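Posted 05/02/2018

I moved the household backups off the old desktop in August and have been adjusting the setup since. These are my notes on retention, mostly so I can find them again.

The source is one machine, named vekorska. The target is a small box called likwood, which has two disks in a mirror and does nothing else. A mirror is not a backup. It covers a dead disk and does not cover a deleted folder, so the snapshots matter more than the mirror does.

## Schedule

The job runs at night from cron on likwood, which pulls from vekorska over SSH. I used to push from the source. Pulling is better, as the source then holds no credentials for the target, and anything that damages the source can't reach the old copies.

Each run makes a new dated directory. Unchanged files are hard links to the previous run, so a quiet day costs almost no space. Renames are the exception: rsync treats a renamed file as a new one and copies all of it. I renamed my photo folders last year and used 237 GB in a single run.

## Retention

I keep 16 daily snapshots, then weekly ones until the disk passes its fill limit. Most guides suggest seven dailies. Seven is too few if you go away for a week and break something the day before you leave.

Pruning is a separate script. It refuses to delete anything if the latest run exited with an error, and it refuses if the latest snapshot is much smaller than the one before it. The second check caught an unmounted source volume, where rsync had read an empty mount point and reported success.

## Offsite

A third copy goes to a drive at a relative's house in Clondanlow. It is encrypted before it leaves likwood. The line there is slow, so only documents and photos go over it.

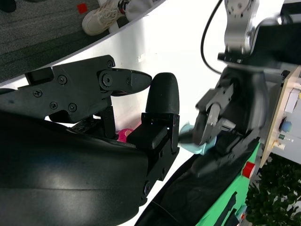 How often should a restore be tested? Once a month for a few single files, and once a year for a full directory tree restored to a blank disk and compared by checksum.

My comparison script is called rajput. It walks both trees, hashes every file and prints the mismatches. On the last full test it printed two, both browser cache files that had changed during the copy. I have added the cache directory to the exclude list.

Still to do: move the exclude list into version control, and get the cron mail to go somewhere I read.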